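Sorting Small Toiletries into Open Baskets: Layout and Order of Work

Student project report, Mumbridge
October 24, 2022

1. Background

The project began in August with a practical question from the Manov guest house, which keeps small toiletries for visitors who arrive without their own. The stock is bought in mixed lots and tipped into a drawer. Staff then search the drawer by hand each time something is asked for. The house wanted a sorting method that could be carried out on an ordinary table and a storage layout that would fit a shelf in the linen room.

The report covers the choice of container, the placing of the containers on the work surface and the order in which the items are put away. It does not cover purchasing or stock control.

2. Items

The items fall into three groups by shape. Long rigid items include toothbrushes in tubes. Short items with a wide head include disposable razors. Soft or flat items include small packets and bags.

Each group behaves differently in a container. A tube is longer than most shallow trays and will rest across the rim unless it is placed at an angle or stood up. A razor will lie flat, but the head catches on the handle of the next one, so a full basket of razors tends to come out as a cluster. Packets slide over each other and settle to the bottom, where the label may be hidden.

3. Containers

We compared solid plastic boxes, a divided cutlery tray and open mesh baskets. The solid boxes were rejected at an early stage as the contents could not be seen from the side. The cutlery tray, sold under the name Nukano, had fixed divisions which suited the razors but were too short for the tubes.

Mesh baskets were chosen for the remaining work. They can be moved one at a time, and dust falls through the base. Their main fault is that thin handles may pass through the mesh and catch. Turning the razors so that all handles face the same way reduced this but did not remove it.

4. Layout

The baskets are placed together at the back of the table, with the loose items spread in front. The whole front area is kept for sorting. An earlier layout, with a row of baskets along each side, was dropped after 2 runs. It required reaching across the items, and packets were pushed off the surface.

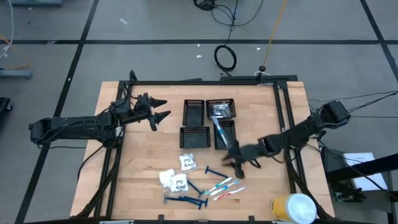 A narrower basket takes up less of the shelf but must be approached from directly above or along its length. For tubes this means that the angle of entry matters more than the position of the hand. If the lower end goes in first, the upper end can be let down afterwards. If the tube is held level, both ends meet the rim and it rolls off.

Wide baskets are more forgiving and were given to the items that are awkward to line up. We also left a finger's width between neighbouring baskets. When they touch, lifting one drags the next.

5. Order of work

The lot is tipped out and spread by hand until few items overlap. Tubes are put away first. They are the longest items and tend to roll against everything else. Razors follow, picked up by the middle of the handle. Packets are left until the surface is nearly clear, as they can then be slid to the table edge and lifted without bending the contents.

Any tissue or wrapping is removed last. Removing it first was tried, and small packets were thrown away with it on one occasion.

6. Trials

We carried out 16 trials with mixed lots. In 11 of them every item was in the correct basket at the end of the first pass. The other trials each needed a second pass, mostly for packets placed with the wrong kind. The handwriting on some labels was hard to read from a standing position, and a printed label facing upwards would be an improvement.

No time limit was set. The trials were intended to find errors in the layout, and the times recorded were too uneven to be worth reporting.

7. Shelf test

The filled baskets were moved to a shelf at the Patrício building, which has the same depth as the one in the linen room. All fitted in the same arrangement used on the table. The rear pair could not be reached without moving the front pair, so the items asked for most often should go at the front. On the guest house's advice these are the toothbrushes and the razors.

8. Further work

The baskets have not been tested with bottles or other heavy items. A liner for the razor basket should be tried, cut from thin card so that it can be replaced. The labels on the packets also need to be larger before the method is handed over to the linen room.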